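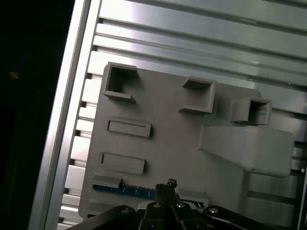

4 min read

Workshop walk-through: checklist and comments
Cormier Makers' Centre, Girnley
April round
Walked by: Francine Landry and Amrit Chan
Comments typed up by: Francine Landry

Items are marked OK, FIX or WATCH. FIX means somebody has been given the job. WATCH means look at it again next round. Items not listed were not reached.

1. Entrance and exits

1.1 Front door opens fully from the inside without a key. OK
1.2 Rear door opens fully. FIX
Comment: Opens, but drags on the sill for the last part of its swing. Needs planing at the bottom. Amrit has it.
1.3 Exit signs lit. OK
1.4 Path to rear door clear. FIX
Comment: Two bikes and a roll of carpet. Bikes moved while we were there. The carpet belongs to the Tuesday upholstery people — has been there since the last round. Isabelle MacPherson will ask them to take it home.

2. Fire

2.1 Extinguishers on hooks, pins in, gauges in the green. OK
2.2 Extinguisher beside the paint cupboard reachable. WATCH
Comment: Reachable today. The drop saw stand gets parked in front of it when the room is full. Tape line on the floor has worn off and should be redone in yellow.
2.3 Smoke alarms tested. OK
Comment: The kitchenette one is much quieter than the others. Replace battery anyway.
2.4 Oily rags in the lidded metal bin. FIX
Comment: Lid was off and there were rags on the bench next to it. Bin emptied. Danish oil rags can heat up by themselves when bunched, so lay them flat outside to dry or put them in the bin with water. New sign wanted, larger print.

3. Electrical

3.1 Test tags in date on all portable tools. FIX
Comment: Heat gun and the older bench grinder are out of date. Both unplugged and put in the locked cupboard. They stay there until tagged.
3.2 Safety switch trips on the test button. OK
3.3 No power boards plugged into power boards. FIX
Comment: Found one under the sewing table. Removed. The sewing group needs another double outlet on that wall and has asked for it before. Quote to come from Vullham.
3.4 Leads off the floor. WATCH
Comment: Mostly good. The lead to the scroll saw crosses the walkway and wants an overhead hook.
3.5 Switchboard door closed, nothing stored in front. OK

4. Machines

4.1 Bandsaw guard adjusts and holds. OK
4.2 Bandsaw blade condition. WATCH
Comment: A bit dull. Spare is on the shelf.
4.3 Drill press chuck guard fitted. FIX
Comment: Guard is cracked through at the hinge. Machine is out of use and labelled. Please don't take the label off to do "just one hole".
4.4 Grinder tool rest gap no more than 2 mm. FIX
Comment: Newer grinder had opened up well past that. Adjusted on the spot. Whoever uses it next should check it again before switching on.
4.5 Emergency stops work. OK
4.6 Push sticks at the table saw. OK
Comment: One is badly chewed. Binned it. Unathi Mofokeng is cutting a few more from offcuts.

5. Dust and air

5.1 Extractor bag less than half full. FIX
Comment: Packed tight. Changed. Tülin Ertürk will put the bag check on the closing-up sheet.
5.2 Window fan runs. OK
5.3 Dust masks in stock. WATCH
Comment: 14 left. Order another box.
5.4 Solvents in the flammables cupboard, lids on. OK
Comment: One unlabelled jar, smells like turps. Set aside for the council chemical drop-off.

6. Storage

6.1 Shelving fixed to the wall. OK
6.2 Heavy items at waist height or lower. FIX
Comment: The vice from the Orby donation was on the top shelf. It took both of us to get it down. Now on the bottom shelf and it should stay there.
6.3 Timber rack not overloaded. WATCH
Comment: Long lengths poke out at head height near the sink. Tie a rag on the ends until the rack is sorted out.
6.4 Padlock on gas bottle cage. OK
Comment: Code is no longer the one written on the wall. Ask Isabelle.

7. First aid

7.1 Kit complete against its list. FIX
Comment: Short on eye wash and finger dressings. Tweezers missing again.
7.2 Incident book in its place, pen attached. OK
Comment: 4 entries since the last round, all minor cuts. Three were from utility knives. Blunt blades go in the sharps tin and new ones are in the drawer under it.
7.3 Eye wash station runs clear. OK

Carried over to the next round: 1.2, 3.3, 4.3 and the rack in 6.3. If you finish a FIX item, initial the paper copy on the noticeboard and write down what you did.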